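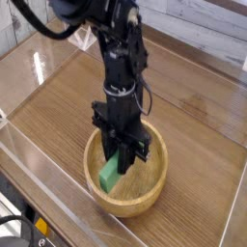
The one-bowl rule, and whether I believe it

Wanpen Ruangrit wants me to own one wooden bowl. She would like it to sit on a table I use every day, and she would like me to put whatever is loose in the house into it until the bowl is full, at which point I am supposed to stop and deal with what's inside. She charges for this advice. I went to Prondville on a Saturday to ask her why.

"People hear it and think it's too simple to pay for," she says. "Then they pay for it, and they call me a month later and say it's too hard."

I told her I already had a bowl. It has batteries in it, some dead, and a key to a house I moved out of. She nodded as if I'd described a rash.

"That's a deep bowl, right? Deep bowls are drawers. You can't see the bottom, so you don't know what you have."

Hers are shallow and wide, in pale wood, and she buys them from a turner in Drultley who sells through a shop called Flokon. I asked if she gets a cut. She says no, and that she pays the same $28 as anybody. I have no way of checking this, but she did say it quickly.

Why wood?

My guess was that wood photographs well. Ruangrit says that's part of it and doesn't seem embarrassed.

"If it's ugly you'll put it in a closet, and then you've got clutter in a closet. But also it's quiet. You drop something in a steel bowl at night and the whole house knows."

She had one out with a single green block in it, a slim bar lying at a slant against the side. I'd assumed an empty bowl would make a better advertisement. She disagrees. An empty bowl gets treated as decoration, she says, and people walk around it for years. One thing in it tells you it's in use.

"Why that thing?" I asked.

"It was on the floor."

I pushed a bit. Couldn't the block just go back where it came from and skip the bowl? That seems to me the weak spot in the whole method: it adds a stop to a trip that could be direct. She granted me this faster than I wanted her to.

"Sure. If you're a person who puts things straight back, you don't need me. I've been in almost 90 homes and I've met two of those people. They were married to each other."
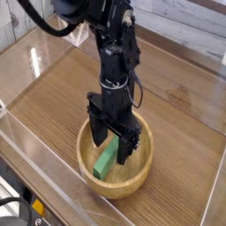
What goes in and what doesn't

Her rules are short, and I found them a little arbitrary. No paper. No food. Nothing that belongs to a child who is home and awake. Anything that won't lie flat or lean below the rim is too big and has to be carried to its own place right then.

"The rim is the limit," she says. "I don't count things. Counting makes people sneaky."

The bowl gets emptied every 7 days whether it's full or not. She used to say every day, and dropped that after a client in the Aubert apartments told her she was hiding the bowl in the oven before visits. I laughed. Ruangrit didn't, much.

"She was ashamed of a bowl. I'd done that to her. So, weekly."

It was the first thing she said all morning that made me trust her.

What it costs

A visit is two hours, and with the follow-up call it comes close to the price of a decent vacuum cleaner. There is also a talk she gives, which she says she has now given to more than 1000 people, mostly in libraries. The talk is free. As far as I can tell it has all the same information in it.

"It does," she says. "Go to the talk."

So what is the visit for? She thought about that for a while, moving her coffee cup around.

"Somebody standing there while you decide. That's really what they buy. You can call it silly."

I do think it's a bit silly. I also went home and tipped my own bowl out on the kitchen counter, threw away the batteries that were dead, and kept the key - I couldn't tell you why. The bowl is still too deep. I haven't ordered the other one.

Rin Yoshida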